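Ticket: Gem scale drifting between weighings
Product: Raltari bench scale, carat mode
Opened by: Kristýna Hrnčiar, Oravec Gems
Status: Open, waiting on customer

Hi team, me again! I've got a parcel of rough emerald from Tandley on the bench and the Raltari won't settle. One stone came up fine first thing, then read 2 points heavier after lunch. I tared it, levelled the feet, turned the heater off (freezing in here, it's February and the back wall is basically a fridge) and it still wandered. Same colour of light on the display the whole time, no error code.

Update, 4 pm
Tried your suggestion and left it switched on for 20 minutes before calibrating. Better! Then I put the 600 carat check weight on and it crept up again while I stood there watching. I've moved it off the grinding bench too, in case the lap was shaking it.

Reply from Halldóra Lund, Vunell Support
Thanks Kristýna, lovely detailed notes. Could you check the draft shield? On that model the rear panel can sit proud of its groove and touch the pan. Slide it out, wipe the track, pop it back in and run the full calibration from the service menu. If it still creeps, send me the firmware number and I'll book it in for a load cell swap, usually 4 working days plus the courier.

Kristýna again
Panel was definitely crooked, so I've reseated it. Running the calibration now and I'll post the readings when I've got them. 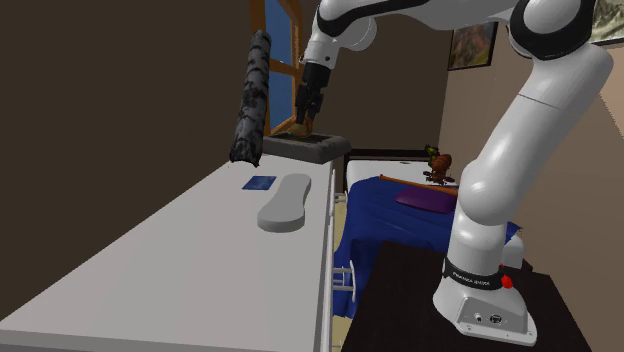

Simulated robot arm with a gripper over a dark grey tray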